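Budget for a second small arm – spend on the kit or the table?

Siltodness Makers board > Robots and automation > Buying advice

khoa_au
Right, I've been told we can have a second arm for the summer bench, to be ordered by July. We've got one printed arm going now and I'm fairly happy with it. My question is whether to buy the Clikton ready-built one or print another and just buy servos. Clikton is lovely but it eats the whole budget and then there's nothing left for lighting or a proper base board.

lambros_c
Print it. You already know where the first one goes wrong, so the second is half the work! Put the money into spare servos. I ordered 9 for ours last year from Droltel and I'm down to two.

Antigoni M
Disagree with Lambros, sorry. Spare servos sound cheap until you add up the evenings. I kept a tally on our printed arm and it came to 102 hours before I trusted it with anything, and that's me working for free. If Khoa has the money for a built one, buy the built one.

lambros_c
102 hours includes you redesigning the wrist though, doesn't it.

Antigoni M
It does, and I'd do it again :)

evangelia_z
What's the job, Khoa? If it's only pushing blocks about on a table then I wouldn't pay Clikton prices. If Marina wants it sorting parts at the Mackay open day, different matter.

khoa_au
Blocks for now, parts later (maybe). Current work area is marker on paper and masking tape, and the orange arm works over that with a green block.

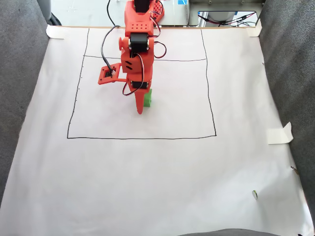
My list so far, in the order I'd pay for things

1. Servos, including 2 spares
2. A rigid board with the work area marked on it properly
3. A lamp that clamps on
4. Cable sleeving and clips
5. Filament, if we print

evangelia_z
Move the board to the top. Paper creases, and then your block sits a touch differently each time and you blame the arm. A bit of melamine shelf costs next to nothing.

Antigoni M
Agree on the board. And cable clips before the lamp, please – I've lost a connector to a dangling wire more than once.

marina_v
Sorting parts would be nice but I'm not promising anyone that yet. Khoa, can you price it both ways and send me the totals? Put postage in this time.

khoa_au
Will do. Leaning towards printing, but I'll ask Clikton if they do a discount for clubs first.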